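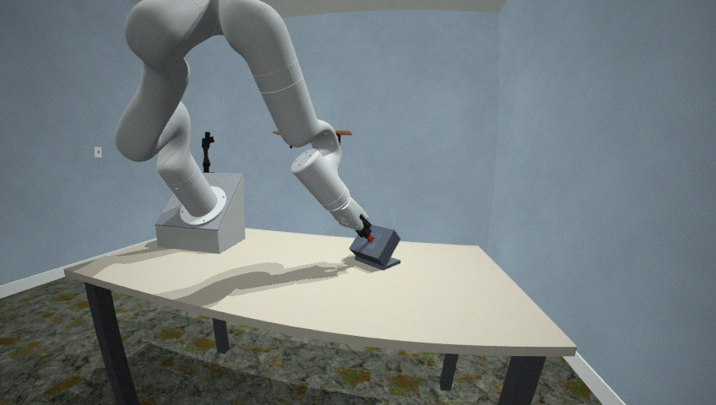

Jan 31, 2024
Mal-soon Ban, reading notebook

Finished the Chisholm on the train back from Stusedham, with two stops to spare, so I spent those rereading the first chapter to check whether I had been cheated. I had, a bit.

For anyone picking this up after me: The Salt Ledger, Chisholm's second novel, the one with the harbour clerk. In 1732 a clerk called Lader starts entering ships in the port book that never docked. He gives them cargoes, crews, a captain with gout. By the spring he is collecting duty on them. I would have read any number of pages about how you collect duty on a ship that isn't there, and Chisholm gives the matter one paragraph and a shrug.

What we get a great deal of is the weather. Tritutthorpe in the novel has fog the way other towns have shops. I started marking it in pencil and gave up at chapter 6, when the fog "considered" something.

Things that work:
- The letters from the sister. Short, cross, mostly about money. She is the only person in the book who seems to have eaten a meal.
- The customs inspector turning up 16 chapters in and being pleasant. I was more frightened of him than of anyone with a knife.
- The captain with gout. I am sorry he doesn't exist, and so is Lader, and for two pages the book is very good indeed.

Things that don't:
- The modern half. A archivist finds the port book, has a divorce, finds it again. Every time she opened a box I knew we were in for a memory of her father.
- The switch of narrator near the end. I went back to chapter one for this. The opening says "my hand", and the hand is later given to someone who, by my sums, would have been four years old at the time. Either it's a clever trick about forged records or the copy-editor was in the fog too. I'd like it to be the first.
- The last line, which is a question.

Compared with the first novel: better sentences, worse plot. The first one had a murder and got on with it. I lent my copy out last April and have stopped expecting it home.

For the group: I'd put this up for discussion but not first. Half of us will like the clerk and skip the archivist, and the other half will say the archivist is the point. I can hear both speeches already. If we do it, read the sister's letters again on their own, in order, leaving out everything between them. It takes one pot of tea and makes a better short story than the novel it came out of.

Still to check: whether port books were really kept in duplicate. The whole ending hangs on a second copy and I have a feeling Chisholm needed one.

Next up is the thin one with the green cover. No fog on the back blurb. One lighthouse, which worries me.

Last updated: same evening, to fix the chapter number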